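How a Robot Learns in a Pretend Kitchen

By Kirsty Kettle
18 December 2024
Reading level: ages 9 to 12

A robot arm is a machine with joints, a bit like your shoulder, elbow and wrist. A computer decides how far each joint turns. To pick up a bowl, the computer has to choose many small turns in the right order. Researchers at the Godden Lab in Plernville wanted to know how well a robot could learn those turns without a real kitchen.

What is a simulation?

A simulation is a model of the world inside a computer. Video games use simulations too. In a game, the computer works out where a ball goes when you kick it. In robot research, the computer works out what happens when a gripper closes on an object.

A simulated bowl cannot break, and a simulated arm cannot wear out. If a try goes wrong, the computer puts everything back and starts again.

What did the researchers do?

The team, led by Mitsuko Hattori, used a program called Driro. Driro is a policy. In robot research, a policy is a set of rules that takes in what the robot senses and gives back its next move. Nobody typed the rules in one by one. Driro found them by studying examples.

First, people steered the simulated arm by hand. They did each job 50 times. One job was "put the red bowl on the cabinet." Another was "close the drawer." The computer saved the position of the arm and the views from two simulated cameras.

Next, Driro studied the examples. For each saved view, it guessed which way the arm should move. The computer compared the guess with what the person had done. If the guess was wrong, Driro's rules were changed by a small amount.

Last came the test. Driro ran the arm alone for 2664 tries. Between tries, the computer moved the bowls to new spots, so that Driro could not simply repeat one path from memory.

Why two cameras?

One camera looks at the table from a fixed place. It shows where the objects are compared with each other. The other is attached near the gripper and moves with it. It gives a close view between the fingers, but it can miss things on the rest of the table.

What did they find?

The team ran the test again with one camera turned off. Without the gripper camera, Driro often closed its fingers too early. Without the fixed camera, it took longer to find the right bowl. With both, it needed 15 seconds for most jobs.

Hattori's group also reported a problem. When the light in the simulation was changed, Driro made more mistakes. The next study, named Uchida, will use nine kinds of light.

Words to know

Gripper: the part of a robot arm that holds things.
Policy: rules that turn what a robot senses into its next move.
Simulation: a model of the world that runs on a computer.

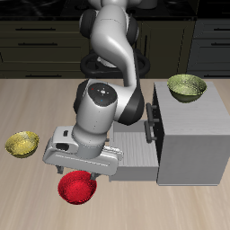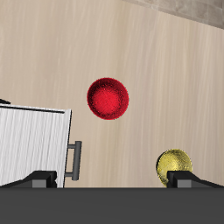 First picture: the simulated arm with its gripper over the red bowl. Second picture: a view between the two black gripper fingers.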